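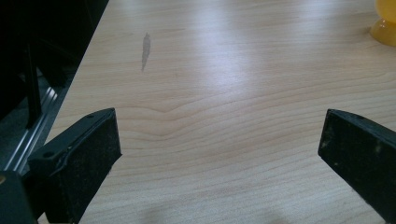
Players on the Fikier support board report that the expansion shows as owned in the store but never appears in the title menu, and one asks whether a full reinstall is the only way to get it back. A full reinstall is not required. Follow the steps in this section in order.

5. Installing Expansion Content

Applies to: Brimberg base game, version 173 or later
Last revised: 8 December 2024

5.1 Before you start

Check the version number in the lower right corner of the title menu. If it is lower than 173, update the base game first. The expansion installer does not update the base game.

The expansion needs 735 MB of free space on the drive that holds the base game. The installer unpacks its files in the same location, so a second drive cannot be used for temporary storage.

Caution: Do not install the expansion while a save is suspended. Load the suspended save, write it to a normal slot, and exit to the title menu.

5.2 Installing from the Fikier launcher

1. Close the game. Check that no Brimberg process is still running.
2. Open the launcher and sign in with the account used to buy the expansion.
3. Select Library, then Brimberg, then Add-ons.
4. Select the expansion and choose Install.
5. Wait for the status line to change from Unpacking to Ready. The progress bar may stay at full for several minutes during this stage.
6. Start the game from the launcher. A desktop shortcut made before version 173 skips the license check and starts the base game only. Delete the old shortcut and make a new one.

The title menu now lists the expansion under Chapters.

Note: If Add-ons is grayed out, the launcher is in offline mode. Select Account, then Go Online, and repeat from step 3.

5.3 Expansion owned but not listed

1. Exit the game and the launcher.
2. Open the launcher again and select Account, then Refresh Licenses.
3. Select Library, then Brimberg, then Verify Files. Leave the box marked "Include add-ons" checked.
4. When verification ends, read the report. Missing or changed files are downloaded again without a prompt.
5. Start the game from the launcher.

If the report shows error 2, the base game and the expansion are from different regions. The two must match. Verification will not correct this, and the purchase has to be exchanged through the store.

Save files are kept outside the game folder and are not changed by verification.

5.4 Starting the expansion from an existing save

The expansion begins at the Đoàn ferry landing. The landing is open in any save that has finished the Cluritz chapter. In earlier saves the gate stays locked and the map marker is hidden.

1. Load a save made after the Cluritz chapter.
2. Write a copy to an empty slot.
3. Open the map and select the ferry landing.
4. Confirm the prompt to enter expansion content.

Caution: Once the prompt is confirmed, the save can no longer be loaded with the base game alone. Keep the copy made in step 2 if you plan to remove the expansion later.

Difficulty carries over from the loaded save and is fixed until the first rest point. Controller layouts carry over as well, except for the lantern, which has its own binding under Settings, Controls, Expansion.

5.5 Preorder items

Preorder items are delivered to the storage chest at the first rest point. They do not appear in the starting inventory. Codes supplied on a printed card must be redeemed in the launcher before the end of January. Each code works on one account.

5.6 Removing the expansion

1. Exit the game.
2. In the launcher, select Library, then Brimberg, then Add-ons.
3. Select the expansion and choose Remove.

Saves that use expansion content stay on the drive and are shown with a lock icon until it is installed again.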